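모바일 컴퓨팅 개론 6주차 강의노트 - 오프라인 동기화랑 충돌 처리
담당: Beatriz Azevedo / 수요일 반

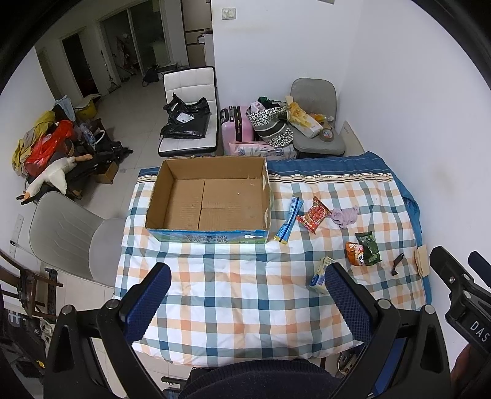 체크무늬 천을 깐 테이블, 종이 상자와 작은 봉지들

지난주 못 끝낸 것부터. 로컬 캐시와 로컬 저장소는 다른 말임. 캐시는 지워져도 서버에서 다시 받으면 됨. 로컬 저장소에는 아직 서버에 안 올라간 사용자 입력이 들어 있음 -> 지워지면 끝. 중간고사 답안에서 이걸 섞어 쓴 사람이 꽤 많았음.

1. 왜 오프라인인가

현장 직원용 앱은 네트워크가 끊기는 걸 기본으로 봐야 함. 지하 창고, 엘리베이터, 냉동고 안, 국도변. 연결이 "있다/없다" 둘로 나뉘면 차라리 쉬운데 실제로는 중간 상태가 제일 골치 아픔. 와이파이는 잡혔는데 패킷이 안 나감. 로그인 페이지로 돌려버리는 공용망. 요청은 서버에 도착했는데 응답만 사라짐.

마지막 경우 꼭 기억할 것. 앱은 실패로 알고 재시도 -> 서버에는 같은 주문이 두 건.

수업에서 쓰는 사례: 배송업체 Rondham의 기사용 앱. 기사가 하루에 배송 완료 기록을 121건 입력. 첫 버전은 버튼 누를 때마다 바로 서버 호출, 실패하면 오류창. 기사들이 오류창 뜰 때마다 종이에 적기 시작함. 두 번째 버전에서 쓰기 대기열 도입.

2. 쓰기 대기열 (outbox)

기본 흐름
사용자 입력 -> 로컬 DB에 기록 + 대기열에 작업 추가 (같은 트랜잭션!!) -> 화면 즉시 갱신 -> 백그라운드에서 전송 -> 성공 응답 오면 대기열에서 제거

트랜잭션 하나로 묶는 게 핵심. 따로 하면 중간에 앱이 죽었을 때 화면에는 완료로 보이고 서버는 영영 모름. Lingyun Long 조교가 실습 2에서 일부러 프로세스 죽이는 스크립트를 돌릴 예정이니 대비해 올 것.

작업마다 고유 id를 클라이언트에서 생성. 서버는 이미 처리한 id가 오면 다시 실행하지 않고 예전 결과를 그대로 돌려줌. 멱등성 키(idempotency key)라고 부름. id는 입력 시점에 한 번만 만들고 재시도할 때도 같은 걸 써야 함. 전송 함수 안에서 만들면 매번 새 id가 나와서 의미 없음. 작년 과제 감점 1위.

순서 문제: 같은 레코드에 대한 작업은 순서대로. 서로 다른 레코드끼리는 병렬도 괜찮음. "생성"이 아직 안 갔는데 "수정"이 먼저 가면 404.

3. 재시도

- 바로 재시도 금지. 지수 백오프 + 지터(무작위 지연)
- 지터 빼먹으면 서버가 살아나는 순간 모든 단말이 한꺼번에 몰림. 단말 1000대짜리 시뮬레이션 그래프는 강의실에서 보여준 그거
- 4xx는 보통 재시도해도 소용없음. 단 408, 429는 예외. 401은 토큰 갱신 후 다시
- 5xx, 타임아웃은 재시도
- 영구 실패한 작업은 조용히 버리지 말고 사용자에게 보여줄 것. 따로 보관함 하나 두면 됨

배터리 얘기도 잠깐. 무선 모듈 깨우는 비용이 크니까 작은 요청 여러 번보다 묶어서 한 번. OS가 제공하는 작업 스케줄러를 쓰고 직접 타이머 돌리지 말것. 백그라운드 실행 시간은 OS가 마음대로 줄일 수 있음, 정해진 시각에 돈다고 가정하면 안 됨.

4. 충돌

두 사람이 오프라인에서 같은 레코드를 고침. 누가 이기나?

(가) 마지막 쓰기 우선 (LWW)
구현 쉬움. 근데 "마지막"을 단말 시계로 판단하면 시계 틀어진 단말이 항상 이김. 서버 수신 시각을 쓰면 이번엔 늦게 연결된 옛날 수정이 이김. 어느 쪽이든 누군가의 입력이 사라진다는 걸 알고 쓸 것. 메모의 색깔, 정렬 설정 같은 데는 충분함.

(나) 버전 번호 비교
레코드에 version 필드. 수정 보낼 때 내가 읽은 version을 같이 보냄. 서버 값과 다르면 409. 앱은 최신본 받아서 병합하거나 사용자에게 물어봄. 업무용 앱은 대부분 이걸로 시작하면 됨.

(다) 필드 단위 병합
A는 전화번호, B는 주소를 고쳤다면 둘 다 살림. 같은 필드면 (가)나 (나)로 돌아감. 주의: 필드끼리 묶여 있는 경우. 우편번호와 주소를 따로 병합하면 세상에 없는 주소가 나옴.

(라) CRDT
이론은 9주차에 Yuk-lan Hung 선생님이 특강. 오늘은 이름만. 카운터와 집합은 간단하고 텍스트는 복잡함.

Psarras 재고 앱 예제 (교재 말고 배포한 소스 폴더에 있음)
재고 수량을 "현재 200"으로 저장해서 보내면 충돌 시 한쪽이 날아감. "3 감소"처럼 변화량을 보내면 순서가 바뀌어도 합이 맞음. 단 음수가 될 수 있으니 서버 쪽 검사 필요. 변화량은 두 번 적용되면 틀린 값이 되므로 2절의 멱등성 키가 여기서 또 필요함.

5. 삭제

삭제가 은근히 어려움. 그냥 행을 지우면 다른 단말은 그게 지워진 건지 원래 없던 건지 구분 못 함 -> 다시 올려버림, 좀비 레코드. 그래서 삭제 표시(tombstone)를 남김. 언제 진짜로 지우나? 보관 기간 정하고, 그보다 오래 오프라인이던 단말은 전체 재동기화시킴.

6. 화면

낙관적 갱신을 하더라도 미전송 표시는 꼭. 작은 시계 아이콘 정도면 됨. "저장됨"이라는 문구는 로컬인지 서버인지 애매하니 "기기에 저장됨 / 전송됨"으로 구분. 로그아웃 버튼 누를 때 대기열이 비어 있는지 확인하고, 안 비었으면 경고. 이거 안 해서 하루치 입력을 날리는 앱이 정말 흔함.

과제 3
Stiltville 점검 앱 뼈대 코드에 대기열 붙이기. 필수 조건: 비행기 모드에서 입력 가능, 앱 강제 종료 후에도 유지, 중복 전송 시 서버에 한 건만. 충돌 처리는 (나) 방식으로. 보고서는 한 장, 왜 그렇게 했는지 위주로 쓰고 코드 캡쳐로 채우지 말 것.
조 편성은 지난번 그대로. Torner 서버 계정 아직 못 받은 사람은 Inês Caldeira 조교에게 메일.

다음 주: 증분 동기화, 커서 방식 페이지네이션. 읽을거리는 게시판에 올려둠. 노트북 충전해서 오세요, 뒷줄 콘센트 아직 안 고쳐졌음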